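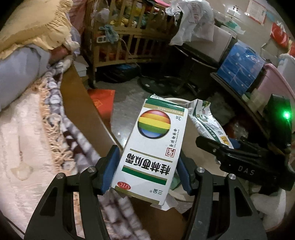
Boxed medicine, Chinese label, with the words "China Time-honored Brand"

Graslow Neighborhood Pantry
Minutes of the regular meeting, 2024-02-10

Present: Lihua Bai (chair), Yayra Wumbei, Edileuza Frota, Khrystyna-Mariia Palamarchuk (minutes)
Absent: Aparecida Pacheco

1. Minutes of the last meeting
Approved with one change. Edileuza did not "welcome" the Walo proposal. She asked to see it in writing. Corrected.

2. Walo proposal for a health shelf
Walo has now sent four pages. They offer to stock a shelf of cold, stomach and allergy products for $889 a year and say it will "raise visitor wellness." Yayra asked how they would measure that. The four pages do not say. Lihua had called Walo and was told other pantries are very happy, but the caller could not name one.
Edileuza said people do ask for this kind of thing, mostly in winter, and we send them to the Marinho Street drugstore, where the cheapest cough syrup costs more than many of them want to spend. Yayra agreed there is a need but did not see why it takes an outside company to fill it.
Decision: no contract for now. Lihua will ask Walo for two references and a product list with prices. If neither comes by the next meeting the item is dropped.

3. Donated medicines
Long discussion. People leave medicines in the food bin whether we ask for them or not. Our current rule is one line on the door sign and it is not being followed by donors or, at times, by us.
Lihua reads Chinese and has been answering label questions when she is in. She does not want this to become a regular duty — reading a label aloud is one thing, telling a stranger what to take is another. Khrystyna-Mariia raised the same worry about Ukrainian labels.
Yayra said an old and well-known name on a box is not a reason to hand it out, and this goes for American names too. Edileuza thought that was a bit hard on her aspirin.
Decision: no donated medicines on the shelves, in any language, sealed or not. They go back to the donor where possible. Edileuza will rewrite the door sign. Yayra will find out where we can drop off the rest.

4. Hinemeo sign-in software
The trial is over. Hinemeo's summary says we saved 45 staff hours. We have no paid staff. Yayra could not find how the number was reached and the help line did not call back. The line at the door moved at the same speed as before.
Decision: return to the paper book.

5. Money
Balance is $917 after the freezer repair, which came to $753. The repair shop called the freezer "good for years." They said so in October too. Edileuza would like a second quote before we pay anyone for it again. Agreed.

6. Other business
The side door sticks. Lihua will bring a plane.
Aparecida sent a note asking for earlier meetings. Held over until she can be present.

Minutes taken by Khrystyna-Mariia Palamarchuk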